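Open house at Horrocks Hall: an afternoon in the simulation lab
By Cyril Bloxham

If you came along to the September open house, thank you, and if you couldn't make it, pull up a chair, since I promised several of you a proper account and I have been meaning to write one ever since I got home with my pockets full of free pencils.

The Melton Technical College robotics program has been in Horrocks Hall for five years now, and in all that time I had never been past the front desk. I suspect a good many of our members could say the same. We drive by it on the way to the hardware store, we see the lights on late, and we wonder what they get up to in there. So when the college wrote to ask whether our group would like a block of places, I said yes before I had finished reading the letter. They set aside 38 for us and every one of them was taken within the week, which pleased me no end.

We were met at the door with coffee and a very good lemon cake, and then split into small parties. Mine went upstairs first, to Room 352, where the students do their simulation work. I will admit I had hoped to start downstairs with the machinery. I like a thing I can walk around. But I came out of that room having enjoyed it more than anything else on the tour, and I have been boring my family about it at supper.

The project the students showed us is called Murnau. It is a two-armed robot that lives entirely inside the computer, in a set of made-up rooms with walls and floors and furniture, and the students teach it to do small jobs there before anything is tried on a real machine. Our guide, a second-year student with a great deal of patience, explained that you can let a simulated robot knock into a simulated desk all day long and the only thing you have spent is electricity. When I think of what I did to my father's table saw in my first summer of using it, I can see the appeal.

The job for the afternoon was a laptop on a desk. The robot had to bring one arm over to it and get its gripper lined up beside the screen, ready to push the lid closed. That sounds like nothing much, and I'm afraid I said so out loud. Our guide smiled and asked if I would like to have a go. There was a pair of hand controllers on the bench, one for each arm, and a big monitor in front showing the view from up on the robot itself, so that you look out over its own white body and see the arms reaching away from you.

Well! I can report that I was dreadful. The hardest part is judging how far away things are. You think the gripper is right next to the laptop, and you are very pleased with yourself, and then the student swings the view around and you find you are a good foot short of the desk. On my second try I got the left arm over nicely but forgot all about the right one and left it sticking straight up in the air, as though it had a question for the teacher. My third try I will pass over. Several of our members did a great deal better, and there was some unkind laughter from the back of the room that I have made a note of.

What I found most interesting was the talk we had afterward about the rooms themselves. The program they use, which is called Trelus, shuffles things about between one run and the next. The desk may be a different color, the wall may be brick or plaster or tile, the lights may go up or down. I asked why they went to the trouble, and the answer was that a robot that has only ever seen one desk is apt to be lost when it meets another one. They had put together 200 different rooms for the laptop job alone. A few of them are rather handsome and a few of them look as if they were decorated in the dark by two people who weren't speaking, but our guide told us the robot has no opinion on the matter.

After that we did go downstairs to the workshop, where there were real arms to look at behind a yellow line, and a nice demonstration of sorting bolts into trays. The children in the party liked the bolts best and had to be coaxed away. There was a question period at the end, which ran long, mostly on account of me. I asked about jobs, and about safety, and about what becomes of the students once they finish, and I was given straight and thoughtful answers to all three. Quite a few of them go to work for manufacturers in the county, and one or two each year stay on to help with the teaching.

The college would like to have us back in the spring, and they have offered to run a longer session for anyone who wants more time at the controllers. If you'd like your name on the list, please catch me at the next meeting or leave a note in the box by the coat rack - and do say whether you want the morning or the afternoon, as they can only take a few people at a time upstairs. There is an elevator to the third floor, and parking is free in the lot behind the building. Whoever left a green umbrella in the workshop can collect it from the front desk at Horrocks Hall.

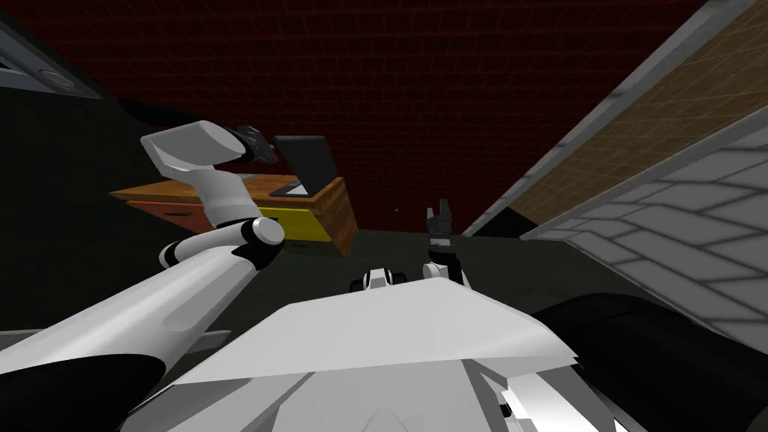 The laptop job in the Murnau simulation, with one gripper near the screen.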